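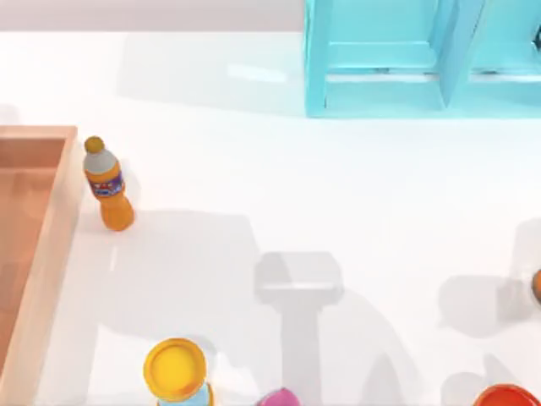
Kirnlow Allotment Society, January minutes

Opened 8 p.m. Last month's minutes were approved by those who had read them, and by the rest.

Water bill: $2513. Long silence. The Cisasby Lane tap will be fixed, again.

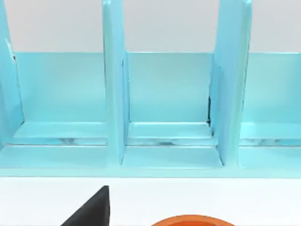 Light blue organizer with tall dividers.

Seed swap: five packets offered, three of them zucchini.
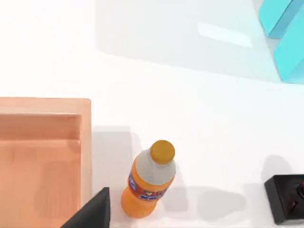
When is plot rent due?
At the February meeting, in cash or by check.

Closed when the heating went off.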